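Do late arrivals on Pirnham Villa get to vote at the first recoupling?

Rattanakul2247
I started season 3 last week and I'm confused. Two new people came in during episode 22, and at the recoupling that night one of them picked a partner but neither of them voted on who went home. Did I miss a rule, or did they cut it out?

Stanari
They can't vote in their first recoupling. The host says it in the episode before, right after the beach challenge, so it's easy to miss if you skip the recap. From the next one on they vote like everybody else. The one who picked could do it only because she won the challenge.

Dusetti
Same as season 2 I think. Didn't like it then either, the new ones always end up stuck with whoever is left. I stopped watching after the finale so can't say for the later seasons.

Stanari
It changed in season 2, by the way. Before that they voted right away. There is a longer thread on it in the reality TV section, look for "recoupling rules."

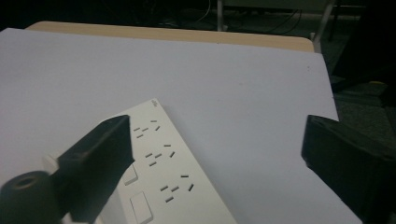 White power strip on the covered table.

Rattanakul2247
Thanks, found it in the episode before. Marking this solved.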